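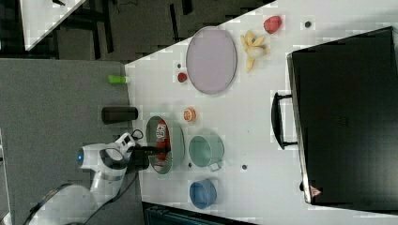
I don't buy the idea that a clear counter makes a better cook. Renata Lucero's column in March told us to put every mug, plate and piece of fruit behind a door, then sold us the doors. A Rurlow cabinet set costs $267. Fine, but bananas in a cabinet get forgotten, and I have thrown out enough black ones to know. Leave the fruit out. Leave a plate out too, if you're going to use it again by lunch. My mother fed six of us off a crowded table and I never once heard her ask for more storage.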